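Wisto Gripper Kit Now Open for Loan Requests

Dec 12, 2023 - Drarnetti Automation Newsletter, Equipment Desk
2 min read

The Equipment Desk has added the Wisto hand-held gripper kit to its loan list for member laboratories. The kit is offered for teams that wish to record cloth handling by hand before moving the task to a robot. Each loan runs for 34 days and may be renewed once.

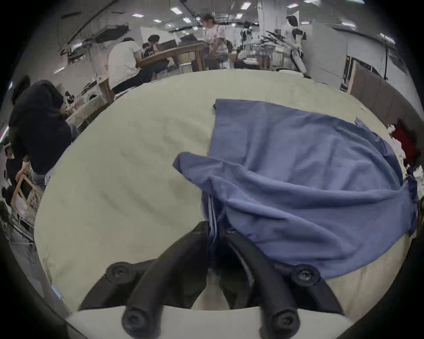

The fee is $375 per loan and covers shipping, spare fingertips and a charger. Setup support is provided by Boateng, by telephone or on site. Members who held a Novari service plan this year will receive the first loan without charge.

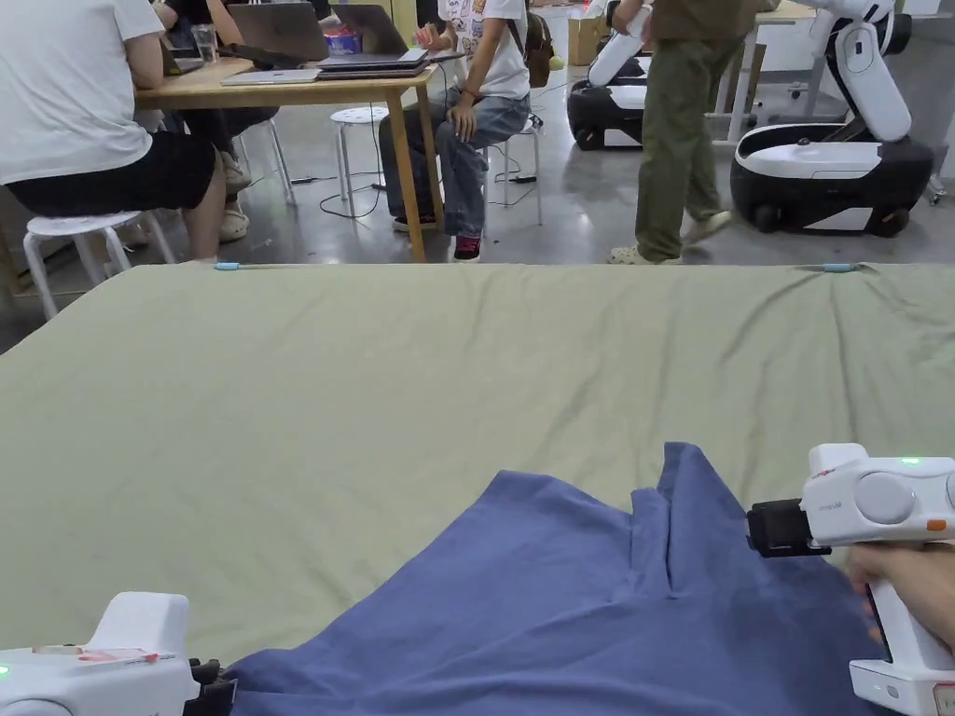

Training remains a condition of the loan. The introductory session is limited to 13 participants and deals mainly with garments, which our reviewers found harder to record well than boxes or cups. Operators are asked to fix the table covering before work begins - small clips along the far edge are sufficient - and to confirm that the green light on the gripper is on. Garments should be placed within easy reach of both hands.

Nine kits will be available from January. Requests should be sent to the Equipment Desk using the standard form.

Recent items
Novari Service Plans: Renewal Terms
Boateng Extends Telephone Support Hours
Returning Loan Equipment: A Checklist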